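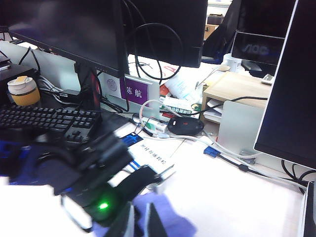
プレスリリース | 出版・学術データ

2024年6月4日
株式会社Petau

濃厚スラリーの流動データ集「Flivus」を9月に刊行 セラミックス・電池材料の粉体42種を同一条件で測定、全2巻

株式会社Petau(以下、Petau)は、濃厚スラリーの流動特性をまとめたデータ集「Flivus 濃厚分散系レオロジーデータ集」を9月に刊行します。全2巻。冊子とオンライン版を同時に出します。本日より予約受付を開始。

対象はアルミナ、ジルコニア、窒化ケイ素、チタン酸バリウム、黒鉛、各種正極活物質など、計42種の粉体。水系と有機溶剤系の両方を収録しました。測定はすべてLemaire材料試験所が担当。装置、治具、前処理の手順をそろえてあります。

■ 刊行の背景

スラリーの粘度データは、世の中にたくさんあります。論文にも、カタログにも、社内の古いファイルにも。ただ、並べて比べようとすると困る。せん断速度の範囲が違う、固形分の表記が体積分率だったり質量分率だったり、分散剤の銘柄も添加量も書いていない。予備せん断をかけたかどうかも分からない。現場ではよくある話かと思います。

Petauでは以前から、読者の方より「条件のそろった表がほしい」とのご要望をいただいていました。粉体ごとの解説書はある、レオロジーの教科書もある。その間をつなぐデータが薄い。今回の企画はそこから始まっています。

編集にあたっては、既存の文献値の寄せ集めにはしない、という方針を最初に決めました。文献値は参考欄に載せていますが、本表の数値はすべて今回の測定によるものです。

■ 収録内容

第1巻「酸化物・窒化物編」
構造用および電子部品用セラミックスの原料粉体。テープ成形、鋳込み成形、噴霧乾燥を想定した固形分範囲で測定。ゼータ電位、粒度分布、比表面積も併記。焼結後の密度は範囲外。お問い合わせが多いのですが、本書では扱っていません。

第2巻「炭素・活物質編」
黒鉛、カーボンブラック、リチウムイオン電池用の正極活物質。塗工を想定した高せん断域のデータを厚めに。バインダーの溶解条件によるばらつきが大きかった系は、注記欄にその旨を記載しています。

各粉体の項目は次のとおりです。

・定常流粘度曲線(上昇、下降の両方)
・降伏応力(算出方法を明記)
・動的粘弾性、ひずみ依存性と周波数依存性
・静置後の構造回復
・沈降挙動
・試料調製の記録(混合順序、時間、脱泡の有無)
・測定中に観察された異常(壁面すべり、試料の飛び出し、乾燥など)

最後の「異常」の欄は、編集部としてぜひ見ていただきたい部分です。きれいな曲線だけでは分からないことが多いため、再測定となった経緯もなるべく残しました。分量は粉体によってかなり差があります。何も書いていない項目もあります。

■ 編集責任者コメント

Bernadette Masson(編集責任者)

「測定条件をそろえる作業に、いちばん時間がかかりました。たとえば予備せん断。強くかければ再現性は上がりますが、実際の工程からは離れてしまいます。執筆者の間でも意見が割れ、結局、予備せん断ありとなしの2条件を載せることにしました。ページは増えましたが、この判断でよかったと思っています。壁面すべりについても同様で、疑わしいデータを消すか残すか、ずいぶん議論しました。残したものには印をつけてあります。印のついた数値をそのまま設計に使うのは避けてください。使う場合は、必ず注記を読んでからにしていただけばと思います」

■ オンライン版について

オンライン版の表示と検索には、データ閲覧ソフト「Zosix」を採用しました。ブラウザで動作、インストール不要。粉体名、溶媒、固形分、分散剤の種類から検索できます。複数の曲線を重ねて表示、軸の対数・線形の切り替え、数値のCSV書き出しに対応。

冊子では図の縮尺をそろえた関係で、低せん断域が読み取りにくい箇所があります。細かい数値が必要な場合はオンライン版をご利用ください。なお、モデル式への当てはめ機能(ビンガム、ハーシェル・バルクレー、キャソン)は刊行時に使えるよう準備を進めています。カロー型については未定。

正誤情報はオンライン版に随時反映し、更新履歴も公開します。冊子をご購入の方にも、正誤表をPDFで提供します。

■ 想定する読者

セラミックスメーカー、電池・電極の開発部門、粉体機器メーカー、大学・公的研究機関の方。成形や塗工の条件出しをされている方に。学生の方には巻頭の解説章から読むことをお勧めします。解説章では、測定治具の選び方、単位の換算、データの読み方を扱いました。数式は少なめです。

数値シミュレーションの入力値を探している方にもお使いいただけます。ただし温度依存性は一部の系のみの収録です。ご購入前に、公開予定の収録一覧をご確認ください。

■ 刊行概要

書名:Flivus 濃厚分散系レオロジーデータ集
構成:全2巻(分売可)
編集責任:Bernadette Masson
測定:Lemaire材料試験所
発行:株式会社Petau
刊行時期:9月
形態:冊子およびオンライン版
言語:日本語(図表の見出しは英語併記)
オンライン版追加利用者:1名につき2000円(税別)

本体価格は収録一覧の公開時にお知らせします。図書館、研究機関向けの機関契約は別途見積り。ご予約の方には価格確定後に改めてご連絡を差し上げ、そこで正式なご注文となります。予約の段階では費用はかかりません。

■ 見本ページの配布

アルミナ水系スラリーの項目を見本として配布します。粘度曲線、調製記録、注記欄まで本番と同じ体裁。組版は最終のものではないため、刊行時に変更になる場合がありまます。ご希望の方は当社サイトの資料請求ページよりお申し込みください。

報道関係の方、書評をご検討の方には、図版データも提供可能です。掲載媒体と用途を添えてご連絡ください。図版の改変はご遠慮いただいています。トリミングは可。

■ 今後の予定

収録できなかった粉体について、続編の検討を始めています。候補は炭化ケイ素、フェライト、銀などの金属粉。固体電解質のご要望も届いていますが、雰囲気制御下での測定手順がまだ固まっておらず、時期は申し上げられません。測定を希望される粉体があれば、編集部までお寄せください。すべてにお応えできるわけではありませんが、選定の参考にします。

■ 本件に関するお問い合わせ

株式会社Petau 編集部 Flivus係
当社サイトのお問い合わせフォームよりご連絡ください。
機関契約のご相談は、件名に「機関契約」とご記入をお願いします。

※記載内容は発表時点のものです。仕様、収録内容は予告なく変更する場合があります。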